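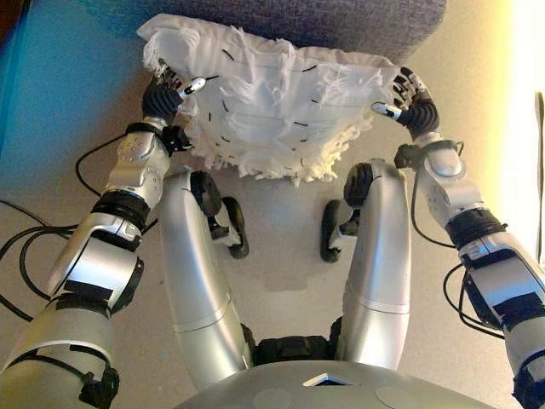
A shaggy white pillow with a fringed lower edge, held up in front of the sofa.

Throw pillows should be bought for the cover, and the cover should be one you can clean. I have come to this view slowly, after years of buying the other kind.

The other kind is easy to like. It has tufts, tassels, a fringe, and long strands that make a plain sofa look like somebody thought about it. In the store it sits on a high shelf where people only touch it with one finger. At home it gets slept on, sat on, thrown at the dog and used as a tray for toast. A textured pillow holds on to all of that. Crumbs go down between the strands and stay there. Dark threads from a sweater get caught and look like part of the pattern, or the pattern looks like threads from a sweater, and either way you find yourself picking at it during a movie.

White makes it harder. Most of what gets sold as white is a few different whites put together, one for the front, one for the border and another for the trim, and they don't age at the same speed. In my house the fringe has always gone first. It is the part that hangs over the edge of the seat and gets brushed by legs. I had a Tultlow cushion whose face still looked fine when the trim had turned the color of weak tea. Washing did the face good and made no difference to the trim.

I am not arguing for flat gray squares. A sofa in a dull color needs something on it, and a rough surface does that job better than a bright one. My own sofa is a dark plum that shows every speck, and with nothing on it the thing looks like a waiting room. Texture catches the lamp in the evening. I understand why people want it, and I still own two pillows that would fail every test in this essay.

What I object to is how they are made and sold. Pick one up and look for the zipper. Often there isn't one, or it is so short that the insert will go out but never back in. The care tag says spot clean only. Spot cleaning a shaggy pillow means wetting one patch of it, rubbing until the strands mat together, and then owning a pillow with a flat patch. My Wultuseck pair came with that tag. I ignored it, ran them on cold with 23 minutes on the timer, and they were fine apart from four loose knots. Somebody wrote that tag to be safe, and the result is that people throw pillows away when they could wash them.

A store should be made to say on the shelf card whether the cover comes off. The card already gives the thread type and the country and some line about cozy evenings. There is room. Tastov does it for bedding, with a small drawing of a zipper, and I have never had to ask a clerk there.

Until then, the check takes less than a minute. Hold the pillow by its sides and give it a light shake. Tug one strand. If it slides out, the rest will follow it into your vacuum over the winter. Turn it over and see whether the back is plain, because a plain back gives you a side to lie on. Then find the zipper. If you can't find it, put the pillow back, even if it is the only one in the store that goes with your sofa.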